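Hands Near Hands: Notes on a Working Standard

Posted 19th July

The revised working rules for the Engate workshop came into force this month, and several readers have written to ask how they were arrived at. The full document runs to 18 pages and is held by the site office. What follows is a personal account of the parts which took longest to settle, written with the agreement of Heather Treloar, who chaired the drafting group and corrected two errors in my first version.

The rules apply to every station at which a robot handles small metal parts while staff are working in the same room. They do not apply to the fenced cells at Camgate, which have their own procedure and were reviewed in April. Readers from that site should continue to use the older document until they are told otherwise.

The first section deals with the table. A station is to be set up with only the parts required for the task, and these are to be laid out before the arms are powered. Stamped and perforated metal has edges, and the drafting group spent a good deal of time on the question of who may reach across to straighten a part that has shifted. The answer is that no member of staff may do so until the operator has stopped both arms and said so aloud. A lamp or a message on a screen is useful, but it does not replace the spoken word.

Boxes were a more contentious subject. Callum Haslam argued that open cardboard should be removed from all stations, on the grounds that a flap can catch a finger joint. Others pointed out that much of our stock arrives in cardboard and that moving it into trays adds a further round of handling. The rule as adopted permits an open box on the table, provided that the flaps are folded outward and the box is checked at the start of each shift.
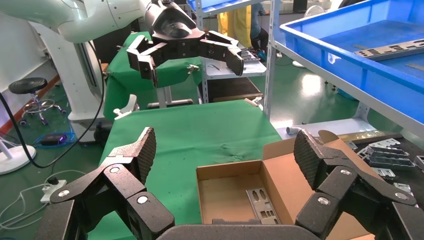 The second section concerns the floor, and it is the part I would most like to see copied elsewhere. Of the 164 entries in our near-miss book, a surprising share had nothing to do with the movement of a robot. They concerned leads, stools and items set down for a moment and forgotten. The standard now requires that power strips be placed clear of the walking route, that wheeled seating be pushed back before a run begins, and that anything dropped be picked up once the arms have been stopped. An arm's own cable must have enough slack to follow its full reach, and the operator is to check this by moving the arm slowly through that reach at the start of the day.

There was also the matter of people who are in the room but are not part of the task. Staff fetching stock from the shelves are often partly hidden from the operator. Under the new rules they must announce themselves on entering and again on leaving, and the operator must reply. Some colleagues found this rather stiff at first. I have some sympathy with them, but I would not wish to see the rule relaxed.

The third section covers the hands themselves. Finger pads are to be inspected for wear and for metal dust, and the visible screw caps on each finger are to be checked by touch with the power off. Where two hands share a station, both are inspected, even if only one is to be used. The results are entered in the station log and signed by the person who carried out the check. The earlier draft allowed a supervisor to sign on that person's behalf - a provision taken from the Catterall rules - and it was struck out at the second meeting.

One point remains open. The rules say little about the training of visitors, and Ms Treloar has asked for written comments on a short annex. These should be sent to the site office, marked with the section number to which they refer.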